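Tablecloth Loans and Drop-offs — Questions We Get a Lot

Marlene here. Typing this between loads so forgive the spelling. If your question isn't on the page, ring the Bralton desk before 5 and ask for me or Hooman.

What do you lend?

Tablecloths mostly. Also napkins, runners, a few bedspreads that people use as picnic covers. Printed cloths, plain cloths, white damask if you book early. No chair covers. We stopped chair covers.

How many have you got?

142 tablecloths at the last count in April. A lot of those are florals and fruit prints because that's what gets donated. Plain white goes first, every time.

How long can I keep one?

14 days. Longer if you ask before you take it, not after.

Is there a deposit?

$5 a cloth, cash or card, back to you when it comes home. Stains don't lose you the deposit. Holes do. Candle burns count as holes.

What size do I need?

Measure the table. Please. Not "seats six," we can't do anything with seats six. Length, width, and then how much you want hanging down the sides. Ten inches of drop looks right for eating at, more if it's a buffet and you want to hide boxes underneath. Write it down and bring the paper.

Round tables — measure straight across the middle, add the drop twice.

Do I have to wash it before I bring it back?

No. We'd prefer you didnt. Shake the crumbs off outdoors, fold it loosely, bring it back in the bag. If there's wine or gravy on it, tell us which. Hot water on the wrong stain and it's in there for good.

It got soaked and I can't bring it back till the weekend.

Hang it up. Over a door, over the shower rail, anywhere. Do not leave a wet cloth in a plastic bag in the trunk of your car. We lost a lovely Zimness linen to mildew that way.

Can I iron it?

Yes, on the back, medium, while it's a bit damp. Printed ones especially on the back. Skip the steam on anything with a wipe-clean coating.

What about fold lines?

Everybody asks. Lay the cloth out the night before and mist it with water from a spray bottle, smooth it with your hands from the middle outward, leave it. Most of the creases drop by morning. The long center crease is the stubborn one, put your serving dishes on it.

Will food stains show on a patterned cloth?

Less than on white, that's for sure.
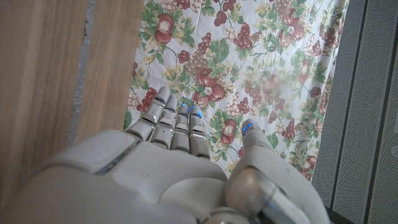
A busy fruit print is kind to a family meal. Grapes, red fruit, leaves all over a cream background — a drip of cranberry sauce can sit in there all through dessert. Bad news is we miss the stains too when we check them in, so point them out. A safety pin beside the spot is perfect. Cream backgrounds still show coffee, by the way, and turmeric shows on everything.

What plates go with a fruit print?

Plain ones. White, cream, or pick up a color that's already in the cloth, dark red or a soft green. Patterned china on top of a patterned cloth is a lot to look at, but it's your table. Solid napkins too. We have a stack of burgundy ones that hardly ever go out, ask for those.

Can I pin or tape things to it?

Tape no. Pins only at the hem. Clips are fine and we'll lend you a set of the Boltell ones, they go on tables up to an inch and a half thick.

Do you take donations?

Yes, clean and dry, any pattern, no size too odd. Small holes okay, Hooman darns. Big holes get cut down for napkins. Drop at the Harries Street door, mornings only, not on the step if it looks like rain.

Can I borrow for a big event?

We did 300 guests once and it nearly finished us. Up to a dozen tables is comfortable. Past that, give us a month and expect a mix of patterns. Mixed florals down a long hall look good, people are always suprised.

Can I buy one I've fallen for?

Sometimes. Depends how many of that size we have left. Ask when you bring it back.

Who do I talk to about a hole?

Hooman Shirazi for mending. Marlene Sawatzky for bookings, sizes and stains. Leave a message with your table measurements in it.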